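How to prepare a hands-on gripper demonstration for an open day

Contents
Before you start
Step 1: Decide what the visitor will do
Step 2: Choose the objects
Step 3: Set the surface
Step 4: Check the grippers
Step 5: Rehearse in a real room
Step 6: Run the day
Step 7: Look at the recordings with the visitors
After the visit
Common problems

In September our group at Noda opened its doors for one afternoon, and 137 people came through. Of these, 124 took a gripper in their own hands and recorded at least one short task. I was responsible for the hands-on table. I wrote these steps for my colleagues at Ekstead, who will do the same kind of event, and then Miyuki Koyama asked me to put them on the public page so other labs can use them too.

The page is only for demonstrations with hand-held grippers, the kind that a person carries and closes with the fingers while a camera on the tool records. If you plan to show a moving arm to visitors you need a safety plan for that, and you will not find it here.

Before you start

You need:
– two hand-held grippers with cameras, both charged
– one spare pair of finger pads for each gripper
– a small set of household objects in a shallow box or box lid
– a table, a bed or another flat place at the height of the visitor's hip
– a cloth or cover for this place
– a laptop and a large screen for playback
– a consent form, one page, in large letters
– two hosts, one for the table and one for the screen

Give yourself one full evening for the rehearsal. We tried first to do it in the hour before opening and this was a mistake, because the laptop wanted to update itself.

Step 1: Decide what the visitor will do

Choose one task and describe it in one sentence. Ours was: "Take one thing out of the box, lay it on the cover, and put it back." Everybody understands it, also children of eight or nine years. It has a clear start and a clear end, so the recording is easy to cut.

At first I prepared four different tasks with printed cards. In the rehearsal people read the cards for a long time and held the gripper in the air while they were reading. I removed the cards. The host says the sentence aloud and shows the task one time.

Limit the time of one visitor. We gave 10 minutes, including the form and the playback. With less than this they do not have time to fail, and the failing is the part they remember and ask questions about.

Step 2: Choose the objects

Take objects that people know from home. A visitor who sees foam cubes and plastic cylinders thinks about a laboratory. A visitor who sees a sponge thinks about the kitchen, and begins to ask when the robot will wash the dishes.

Mix the objects so that they are different for the fingers:
– something soft that changes its shape, such as a sponge or a plush toy
– something with straight sides, such as a small box
– something in a clear plastic bag
– something flat, such as a printed card
– something that can be caught from many sides, such as a scrunchie

The clear bag is the hardest for most people. They aim at the object inside and catch only a fold of the plastic. Do not take it out of the set for this reason. Put it near the middle of the box and let the visitor choose.

Avoid glass, food, anything with a sharp point, and anything you would be sad to lose. Also avoid objects with a person's name or address on them, because the camera is close and reads more than you expect.

Do not fill the box to the top. The fingers need some space to go down beside an object. A low wall is better than a high one: with a high wall the body of the gripper touches the edge before the pads reach the bottom.

Step 3: Set the surface

A white table is good for the engineer and boring for the visitor. We used printed covers and we were happy with them. Strong color and large patterns also make a more honest test for the people who work on the vision part later, as real homes are full of patterns.

1. Lay the cover flat and pull out the large folds near the box.
2. Put the box where the visitor can reach it with the elbow a little bent.
3. Leave free cloth in front of the box, at least as wide as the box itself.
4. Mark the position of the box for yourself with a small piece of tape under the cover, where it is not recorded.

If there is a window, think about the light. Have the strong light at the side if you can. When it must be in front, lower the camera exposure and make one test recording before people arrive, then look at the dark objects in it.

Step 4: Check the grippers

Do this check for each gripper, in the same order every time:

1. Close the fingers fully and look at the pads. They should meet along their whole length. If one pad is turned, loosen its screw, press the pads together and tighten again.
2. Wipe the pads with a dry cloth. The pattern on the pads collects dust and hair, more so when you work with blankets.
3. Open and close fifteen times. Listen for clicking in the joints.
4. Check the bolts at the pivots with your fingers. A bolt that you can turn by hand is too loose.
5. Record five seconds and play it. Both finger pads must be visible in the lower part of the view.
6. Write the battery level on the sheet.

Our file transfer goes through Flunex, which gives each recording a number when you press stop. If you use another tool, be sure that the number appears on the screen of the host. Visitors like to know the number of their recording, and you will need it if somebody asks later that you delete it.

Step 5: Rehearse in a real room

Rehearse one time outside the laboratory. A bedroom is very good for this. The surface is soft, there are other things near the work, and the light is not under your control. We learned more in one bedroom than in three evenings at our own table.

Place the box lid in the middle of the bed with the small objects inside, and come in low with the gripper open. Keep the other gripper at the right side of the first one. Ask a colleague who did not prepare the objects to be the visitor, and say only the one sentence from Step 1.
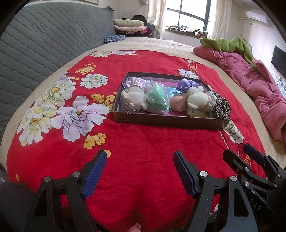 Step 6: Run the day

1. Greet the visitor and give the form. For children the parent signs.
2. Show the task one time, slowly, with your own hand. Do not talk during the grasp. People listen to the words and miss the fingers.
3. Give the gripper to the visitor and let them close it on nothing, two or three times.
4. Say "recording" and press start.
5. Say the sentence. Then be quiet.
6. If the object falls, wait. Most people try again without help. If they look at you, say that it is fine and the recording goes on.
7. Press stop when the object is back in the box. Tell the visitor the number.
8. Send them to the screen.

Hold a second gripper ready for the next person. We had never more than two in use, and I would not take a third one, because the table becomes too crowded for the elbows.

Make a pause of 15 minutes in the middle of the afternoon. Change the pads if they feel smooth, change the batteries, and drink some water. The host at the table speaks the whole time and the voice suffers.

Step 7: Look at the recordings with the visitors

For many visitors this is the best part – they see their own movement from the place of the robot's hand. Play the recording at normal speed first. Then play only the grasp at half speed and ask, "What did you do here with your wrist?" Nearly everyone turned the wrist before closing and did not know it.

After this question it is easy to explain why we collect such recordings. A program can learn from the turn of the wrist, even if the person could not describe it in words. I found that two minutes of this explanation were enough. In the first hour I talked for five and lost the children.

Do not play the recording of one visitor to another without asking. Have a few recordings by the team ready for people who only want to watch.

After the visit

Copy all recordings the same evening and compare the numbers with the forms. A recording without a form is deleted, also when it is a beautiful one.

Wash the cover and the soft objects before you use them again. Write down which objects were chosen often and which never. In our set the card was almost never chosen, and for the next visit of the Wihongi group I will bend one corner up so the fingers can find it.

Common problems

The visitor presses down too hard. Ask them to stop when the pads touch the cloth and lift a little before closing.

The gripper takes the cover together with the object. The fingers are too low or the cover has a fold. Pull the cloth flat and move the object back to the middle of the box.

The whole box moves. Put a strip of non-slip mat under it, smaller than the box. On a bed this helps only a little, and the host can hold one corner.

The visitor looks only at the screen and not at the table. Turn the screen away during the recording.

The second recording has no sound. We do not record sound. Say this on the form, people ask it often.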